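Masson Toy Library: Frequently Asked Questions

Last updated 28th May

Who can join?

Anyone who looks after a child, whether as a parent, grandparent, foster carer or childminder. You don't have to live in Prirnuvov. Bring one proof of address on your first visit and we will make up your card while you wait.

How much does it cost?

Membership is £17 a year per household. There is no charge per toy. Childminders pay the same as everyone else but may borrow more at a time (see below).

How many toys can I borrow, and for how long?

Up to 3 items for three weeks. Registered childminders can have up to 9. A set counts as one item however many pieces are in it. You can renew once by phone or at the desk, unless another family has asked for the same toy.

Do I have to sort building bricks before I bring them back?

No. Put them all in the bag they came in and we will sort them. If you want to sort them at home, large bricks and small bricks in separate bags is enough. Colours don't matter to us.

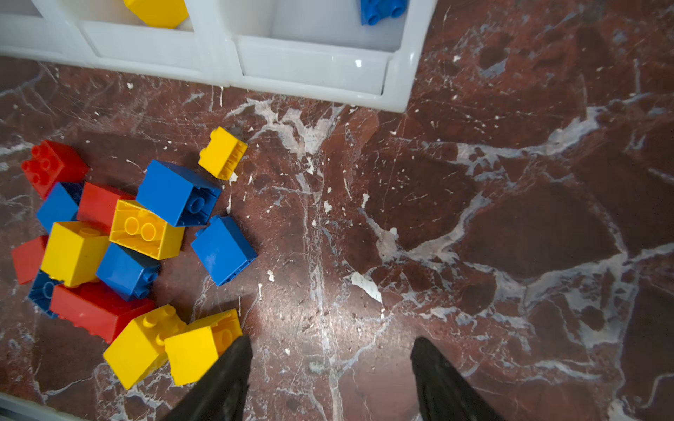 Man-sik Yeom wrote to say that his two sort by colour whatever he tells them, and asked if the bags could be bigger so the bricks can go back still grouped. We have ordered larger drawstring bags and they should be at the desk in June. Until then, bring your own bag if you like and we will hand it back to you.

What happens if we lose a piece?

Tell us when you return the set. For a few ordinary bricks there is no charge. For a piece the toy can't be used without, such as a jigsaw piece or the key to a wind-up, we ask for a week's grace to see if it turns up, and then charge what the replacement costs us. If the whole toy is lost we charge half the price new.

Can I borrow the Droto marble run?

Yes, but there is a waiting list. Ask Blandine Maillard at the desk to add your name. It goes out for two weeks only and can't be renewed.

Are the toys cleaned?

Yes, every time they come back. Hard plastic is washed in warm soapy water and left to air dry. Wooden toys are wiped with a damp cloth. Fabric toys go through the machine at 40 degrees. Please don't put anything of ours in a dishwasher.

What ages do you cater for?

Birth to eleven. Shelf labels show the age on the maker's box. Small bricks are for three and over, and we won't lend them on a baby card.

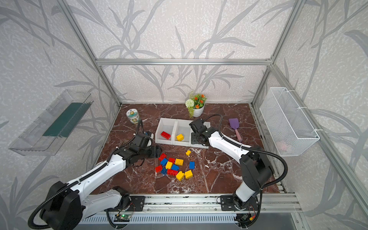 Building blocks with a white sorting tray.

Do you take donations?

Yes, on Saturday mornings only. We can use bricks of any make, wooden trains, puzzles with all their pieces and dressing-up clothes. We can't take soft toys, anything with a missing battery cover, or bicycles. If you are bringing more than one box, ring Didier Perrin first so he can clear a space.

Loose bricks are welcome even when the set they belong to is long gone. We mix them into the general bags.
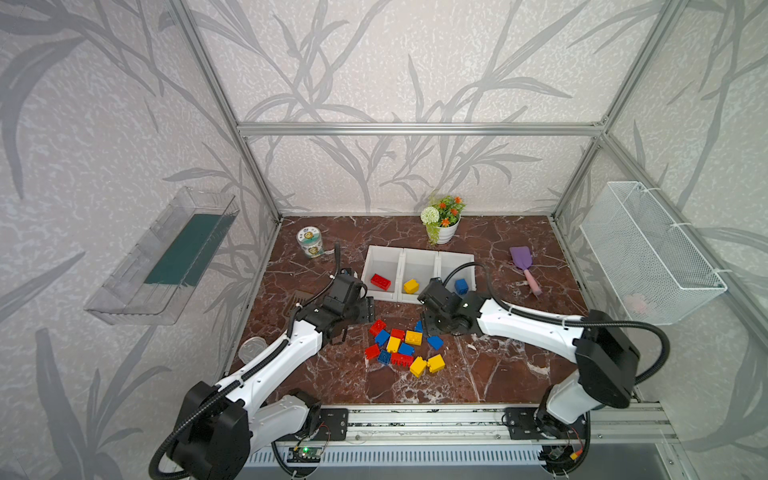

Sets with their instructions are kept whole and given a number. The last one we added was 87, a Fanurier farm set with the booklet still in good order.

Is there parking?

Two spaces at the side, shared with the dentist. The 4 bus stops opposite.

How do I cancel?

Return everything you have out and hand in your card. Fees are not refunded part way through the year, but you can pass the remaining months to another family if you let us know their name.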